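Halesus Work Table, Light Oak Grain

Product group: Tables and desks
Item: Halesus, fixed height
Stock: 2 left at the Naranholm warehouse

Halesus is a plain table for work you do standing up or on a high chair. We sell it mostly to small clothing shops, alteration rooms and people who fold and pack orders at home. The top has a light oak grain with a warm tone, and it is calm for the eyes when you look at fabric on it for many hours. Gray, black and white textiles are all easy to see against it.

The surface is smooth, so a T-shirt or a pillowcase slides well when you turn it. If you prefer that the cloth stays in place, we recommend the Hirnus mat, sold separately. Many customers use the table without any mat and put small pieces of tape on the top to mark where the folded item should end. Paper tape and cloth tape come off cleanly if you do not leave them for longer than a season.

Near one edge there is a round hole for cables. You can lead the wire of a lamp, a label printer or a steam iron through it — the plug of most household devices goes through without removing anything. The cover for the hole is in the bag with the screws. 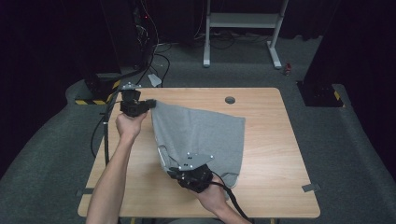
Ravindra Rana wrote to us that he folds almost 400 T-shirts in a week on his Halesus and that the height was the thing he noticed first, as his back was less tired in the evening. He would like to have a second hole on the opposite side, so that the iron and the lamp do not share one. We passed this wish to the workshop at Bhatt, where the tops are cut. For now the answer is that a second hole can be ordered, but it must be decided before production and such a table cannot be returned.

Good to know before you order

The table comes in two packages. Assembly needs one person for the legs and two persons for turning the table over. Please put it on its feet before you tighten the screws fully.

It stands well on carpet and on hard floor. On thick carpet, check the level again after the first week and adjust the feet if needed.

Clean the top with a soft cloth, a little water and mild soap. Do not put a hot iron directly on the surface, also not for a short moment.

Spare feet, screws and hole covers are available for all tables sold from October on. For older tables please write to Lucyna Kołodziej in customer service and include the number from the sticker under the top.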